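Chapter 4
Showing the Arm What You Want

Draft for Geraghty print run, revised 7/26/19

By now your bench is bolted down and both arms home properly. If they don't, back to Chapter 3. Don't skip it.

This chapter is about demonstration. Two ways to do it. First, kinesthetic teaching – motors slack, you take hold of the arm and push it through the job. Second, teleoperation – you hold a pair of leader arms, or a controller, and the followers copy you. Same goal both times: a recording of joint positions and camera views that a learner can be trained on.

Why bother with both? Hand guiding is cheap and quick to set up. Fine for one arm, a peg, a drawer. With two arms and a piece of cloth it gets awkward in a hurry. Your hands are in the camera view, your sleeves too, and you need one hand per arm with none left for the stop button. Teleop keeps you out of the picture. Costs more, takes practise, and you loose the feel of the contact unless the leaders push back.

Cloth is our running example from here to the end of the book. A towel never lands the same way. There's no CAD model worth having. The Erkden students recorded 138 folds by teleop and threw out a good many – hesitations, regrasps, one gripper dragging while the other waited. Section 4.2 covers what to keep.

Terms you'll need: episode, leader, follower, latency, reset. Episode is one try at the task, start to finish. Reset is putting the towel back, and it eats more of your afternoon then the recording does.

Before the first exercise, get the Trestari logging sheet from the back of the book and colour in a row for every episode, good or bad. Aim for 500 by the end of March. Sounds like a lot. Start with 2 and watch them back at half speed, looking only at the fingertips and the edge of the cloth.
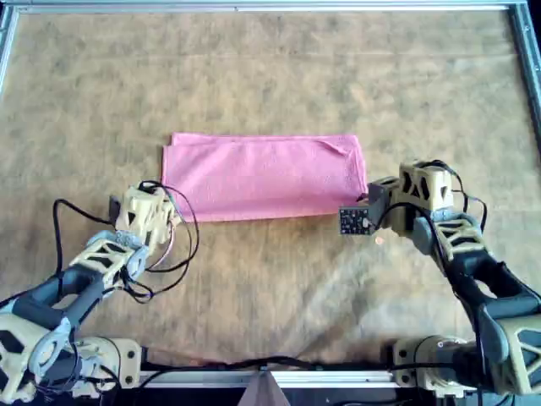

Fig. 4.1 Two-arm towel task. Right gripper in contact at the end of the folded towel, left gripper just off the other end.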